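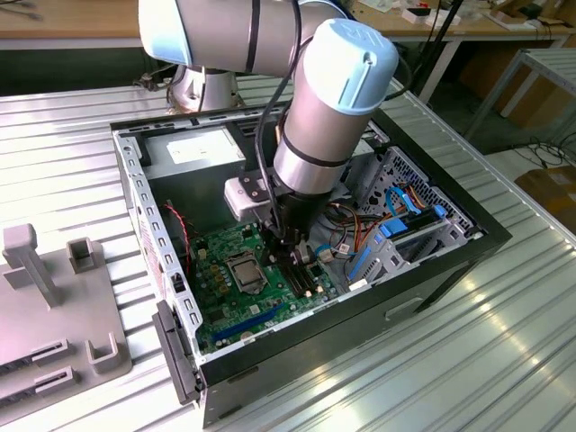
Case on its side with the panel off, memory slots toward the middle

Old desktop for my mother-in-law, or just buy her something new?

porchlight_dee
Hi all, long-time reader, not much of a poster, so forgive me if this rambles. My mother-in-law has been using the same Ollero tower for longer than I've been married to her son, and it has gotten so slow that she starts it up, goes and makes her coffee, drinks the coffee, and then sits down to check her email. She isn't complaining, mind you. I'm the one complaining, because I'm the one she calls when the recipe pages freeze.

She does email, recipes, her church newsletter, and a card game she has been playing since forever. The local shop (Willems, over by the feed store) quoted me 300 dollars for a refurbished machine with everything moved over. My husband thinks we should put more memory in the old one and leave her alone. I can see it both ways, and I would love to hear from people who have been through this with a parent!

gravel_and_thyme
Welcome, Dee, and what a nice daughter-in-law you are. I went through this with my dad last September and I'm firmly on your husband's side. Older folks know where everything is on their computer. My dad had his icons in a certain order, and when we got him a new machine he called me every evening for weeks asking where his pictures went. They were in the folder marked Pictures, but it wasn't the same folder, if you see what I mean. Put the memory in, swap the old hard drive for a solid state one, and she'll think you worked magic.

tallboy_ned
Have to disagree with gravel here, though I do it with affection. Memory is cheap but an old machine is an old machine. You fix the memory, then the power supply goes, then the fan starts making that noise. I kept my aunt's going for years that way and I'd have been money ahead if I'd taken the 300 dollar deal on day one. Also, is hers even getting security updates anymore? If she does any banking on it, that matters more to me than how long the coffee takes.

porchlight_dee
No banking, thank goodness, she drives down to the branch and talks to the teller, who I think is half the reason she goes. But you make a good point about the updates and I will check.

gravel_and_thyme
Ned, one fan is not the end of the world! I've got a tower in my sewing room that is 17 years old and it still prints my patterns. I'll grant you it never goes online, so the updates question is fair enough.

mossy_lane
Can I come at this from another side? Before you spend a penny, look at what starts up when she turns it on. My mother had 9 different things loading every morning, including two separate weather programs and something for a printer she gave away. I turned most of them off on a Tuesday afternoon while she made us lunch, and it was like a different computer. It cost me nothing and I got a very good egg salad sandwich out of it.

If you do open it up, unplug it from the wall, press the power button once afterward, and touch bare metal on the case before you touch anything else. Lay it down flat so you aren't working sideways. Memory sticks only go in one way, so look for the notch and line it up, then press down firmly at both ends until the clips close. It takes more push than you'd expect and I remember being scared to death I'd crack something.

tallboy_ned
Good advice on the startup programs, I'll give you that one. And write down the numbers on the old stick before you order. I once bought the wrong kind and had to mail it back to Plulitz, and they took 60 days to refund me. I'm still a little sore.

wick_and_wool
Long-time Plulitz customer and I've always found them lovely, for what it's worth. Maybe you caught them at a bad time, Ned.

tallboy_ned
Maybe so. It was a long bad time.

porchlight_dee
You are all so kind, thank you. I went over this morning and did the startup thing first, like mossy said. She had a calendar program, a toolbar, and three things with Wulitz in the name that neither of us could explain. It's already quicker, though she did get worried when the calendar didn't pop up, so I put that one back for her. The updates are still coming through, too, for now at least.

Husband is ordering the memory tonight and says he'll read the numbers twice. I told him about the notch.

gravel_and_thyme
Hooray! Don't forget to back up her recipes first, Dee, and let us know how it goes.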